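The Bag Situation

I own 80 plastic bags. I know this because last December I put them all inside one other plastic bag, which brings it to 81, and that one split on the way down the hall. Since then I've had opinions about bags, and above all about what gets left in them.
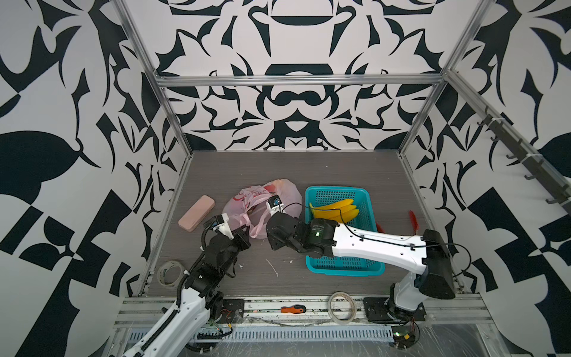

A bag and a blue basket. The eternal choice.

My own rule is that nothing lives in the bag it came home in. It goes in the basket or it goes in a drawer. I break this rule every week - there is a Drunar bag behind my door that has held one light bulb since spring.

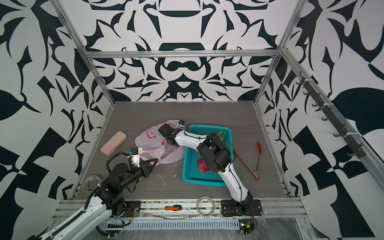 Pencil cases are where my system falls apart. I have three, and the pens that work are always in the fourth. A light pink one like the one lying beside the crumpled bag would at least show up on my desk, where everything else is the color of old receipts. It would also be full of dead markers by Labor Day, but I'd know where they were.

Then there's the thing at the bottom. Every bag has one, and you find it after you've bought another.

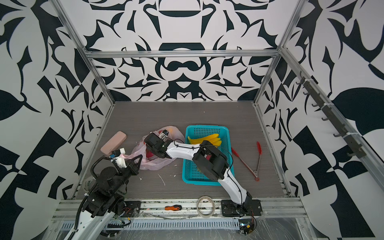

What I'm doing about mine

One bag a day, emptied onto the table before coffee. Yesterday's had a Pakell coupon and a single sock.

Posted Aug 5, 2021

Contact | © 2021 | Back to top
This site uses cookies. By continuing to browse you accept them. OK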